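Site diary, household tasks program
Irstead residence, second floor bathroom
September, Wednesday

The team assembled at the Irstead residence at 7:40 a.m. The property was handed over in the condition recorded on the previous visit, and the access agreement with Mollah remains in force until the end of the month. I am keeping this entry in the usual form so that it can be read alongside the operator sheets, which are held separately.

The program for the day was bathtub cleaning by hand demonstration. The target agreed with Plustgate for this task is 300 accepted demonstrations across all homes. A demonstration is accepted when both gripper tracks are complete from the starting position to the finishing position and the head view has no missing section. One that contains a mistake by the operator is still accepted if the operator corrects the mistake and finishes the task. I have restated this rule because two sheets from last week show that it was being applied differently by different people.

The first hour was given to calibration. The left gripper reported a steady position from the start. The right gripper showed a small drift when held low, and the drift cleared after its markers were wiped and the fixed reference was measured again. I asked that the reference be checked at the start of each block from now on, and not only at the start of the day. Chathurika Mondal accepted this and amended the checklist before the first take.

Chathurika then reviewed the order of the task with the operators. The agreed sequence is to take up the bottle, spray the far end of the tub, return the bottle, take up the cloth, wipe toward the drain, and set the cloth down. There was some discussion of whether both hands should be used in the wipe. The instruction from Cetcombe leaves this open. We decided that the second gripper may rest on the rim or may assist, as the operator prefers, provided that it stays in view of the head camera. I consider this the right decision. If we prescribe every motion, the policy will learn one person's habit and very little else.

The first block ran from 9:15 until shortly before eleven. Progress was slow. The trigger of a spray bottle is a poor match for a jaw that opens and closes on a single line, and the early takes were spent finding a hold that allowed the bottle to be squeezed without turning in the grip. The most reliable method was to steady the body of the bottle with one gripper and press the trigger with the other. It is not how a person would do it with bare hands, but it can be repeated, and the robot will have the same jaws that we have.

There was a second difficulty with reach. To wipe the far end, the operator must lean over the rim, and at full lean the rear markers tip away from the tracking camera. Several takes were lost in this way before we understood the cause. The tracking camera was raised and moved closer to the wall, and losses after that were few. The new position has been marked with tape and entered on the room plan.

We stopped at noon for lunch and for the transfer of the morning's recordings. The transfer was completed without error. The running total for the program, all tasks and all homes included, stood at 746 accepted demonstrations when the afternoon block began. The year's commitment is 2000. I have reported before that the pace is behind schedule, and I report it again, although the rate has improved since the operators began working in pairs, with one performing and one resetting the room.

The afternoon block began at 1:20 p.m. We set a limit of 40 takes for each operator, which I think should become the standing limit for any task done bent over. Fatigue shows in the data before the operator mentions it: the wipe grows shorter, and the pause before each grasp grows longer. Chathurika noticed this in her own tracks from the morning and asked that the last part of her block be flagged for review. It has been flagged.

Starting positions for the bottle and the cloth were changed between takes according to the printed card. On three occasions the card was skipped, and the items were returned to the same place as before. The takes are valid and have been kept, with a note. I would like the next version of the card to be larger and fixed to the wall at eye level.

The representative from Cetcombe called at 3:00 p.m. to ask whether the same task could be shown by remote control for comparison. I replied that it could be arranged, but that the arm now at the workshop does not have the reach for a tub of this depth, and that a remote session would take up the better part of a week for a small number of takes. The request will be put in writing and discussed with Plustgate. My own view is that a short remote series would be useful – chiefly to learn how much of the hand-shown motion the arm can follow at all.

Recording ended at 4:50 p.m. The grippers were wiped down and placed on charge. The count for the day will be entered after review, and I have not given a provisional figure here. Tomorrow the team continues in the same room with the sink task, starting with the taps.

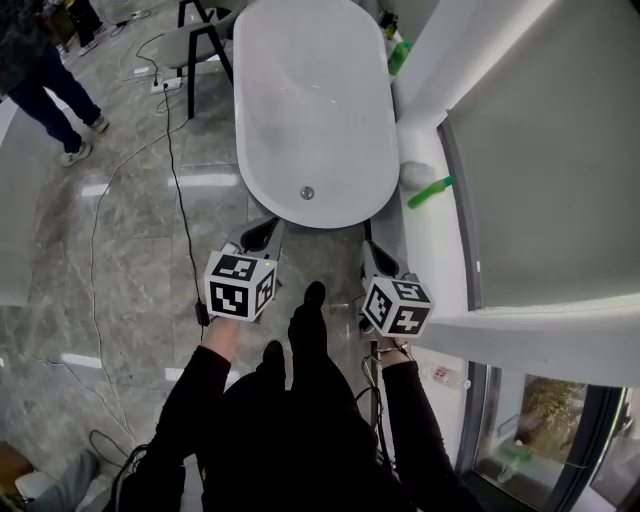 The sink card still needs its starting positions filled in, and Chathurika has agreed to bring the draft at 7:30 so that it can be signed before calibration. Two spare cloths and a second bottle are to be added to the supply list.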